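Lesezeit: 3 Minuten

Dolmetschanlage im Gebetssaal einrichten — Teil 2: Sender, Empfänger, Probelauf

So, der Koffer ist ausgepackt, die Akkus sind geladen (siehe Teil 1), jetzt geht es ans Einrichten. Ich schreibe das so auf, wie ich es bei uns im Gemeindezentrum Holomby seit September mache, wenn Gastprediger kommen und die halbe Gemeinde die Predigt nur über Kopfhörer versteht. Unsere Anlage ist die Flerkell mit 24 Empfängern, bei anderen Geräten heißen die Tasten sicher anders.
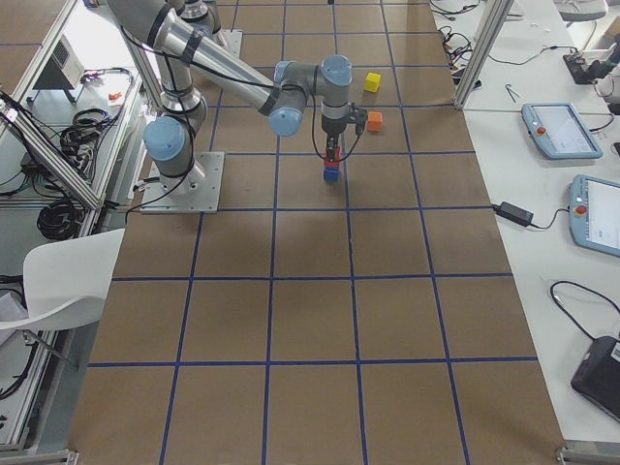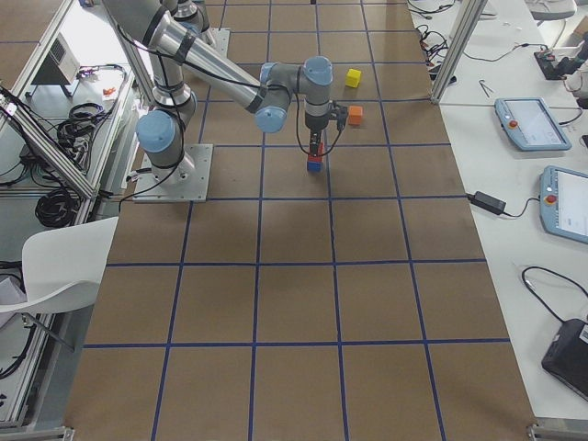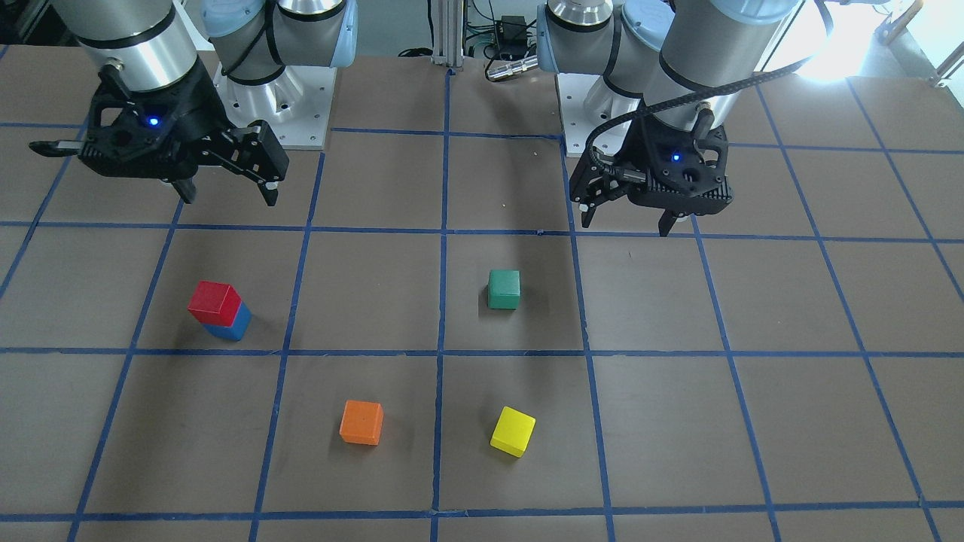

Bevor ihr anfangt, schaut bitte nach, wo die Dolmetscherin sitzen soll. Sie muss den Redner sehen können, am besten von schräg vorne. Hinter einer Säule wird das nichts, da fehlen ihr die Lippen und die Gesten, und nach einer Viertelstunde ist sie fix und fertig.

1. Sender auf den kleinen Tisch neben der Dolmetscherin stellen, Antenne senkrecht. Noch nicht einschalten!

2. Das Headset der Dolmetscherin in die Buchse MIC 1 stecken, bis es klickt. Die Leitung vom Mischpult kommt in LINE IN. Verwechselt die beiden bitte nicht, ich habe es einmal geschafft und durfte mir danach einiges anhören.

3. Jetzt den Sender einschalten und warten, bis die Kanalanzeige nicht mehr blinkt.

4. Kanal 5 wählen (zweimal MENU, dann mit den Pfeilen hoch). Auf Kanal 2 liegt bei uns das Funkmikrofon am Pult, der ist also tabu.

5. Einen Empfänger nehmen, einschalten, denselben Kanal einstellen und SET gedrückt halten. Er merkt sich den Kanal dann auch ohne Akku.

6. Das Gleiche mit allen anderen Empfängern. Das zieht sich ein bisschen — ich mache mir dabei immer einen Tee.

Hinweis: Wer zusätzlich die App Clolarar benutzt, damit Leute zu Hause mithören können, stellt dort als Quelle »Extern« ein. Die Übertragung hinkt ein wenig hinterher. Für die Predigt ist das völlig in Ordnung, beim gemeinsamen Gebet schalte ich die App lieber stumm, sonst antwortet jemand im Wohnzimmer immer zu spät (kam tatsächlich als Beschwerde!).

Achtung: Lautstärke an jedem Empfänger ganz herunterdrehen, bevor ihn jemand aufsetzt. Gerade unsere Älteren drehen gern voll auf und erschrecken sich dann, wenn der Redner laut wird. Und den Sender nie direkt auf die Lautsprecherbox stellen, das pfeift fürchterlich.

7. Probelauf: Eine Person spricht am Pult, die Dolmetscherin übersetzt, und jemand geht mit Kopfhörer einmal durch den ganzen Saal, auch auf die Empore und nach hinten zu den Schuhregalen. Bei uns reicht es bis etwa 19 Meter, danach rauscht es.

8. Rauscht es schon früher, die Antenne leicht drehen oder den Tisch ein Stück von der Wand abrücken. Erst wenn das nicht hilft, einen anderen Kanal probieren. Dann müssen nämlich alle Empfänger noch mal durch Schritt 5.

9. Empfänger ausgeben und den Namen in die Liste eintragen. Wiesława Ziółkowski hat dafür einen schönen Vordruck gemacht, er liegt im Deckel des Koffers.

Was ich noch loswerden möchte: Gebt der Dolmetscherin den Text der Lesung vorher, wenn es irgendwie geht. Zitate aus heiligen Schriften übersetzt niemand gern aus dem Stegreif, und viele Redner schicken ihre Stellen gern zu, wenn man freundlich fragt. Bei Vorträgen über eine Stunde brauchen wir zwei Leute, die sich abwechseln. Zuzanna Domański steckt dann einfach ihr eigenes Headset in MIC 2, umgeschaltet wird mit der Taste A/B am Sender. Kurz Handzeichen geben, dann drücken, sonst reden beide gleichzeitig.

Die Ersatzpolster für die Kopfhörer bestelle ich bei Walczak. Wie man sie wechselt und reinigt, kommt in Teil 3.

7 Kommentare · 12-mal geteilt

Newsletter: Neue Anleitungen direkt ins Postfach. Abmeldung jederzeit möglich.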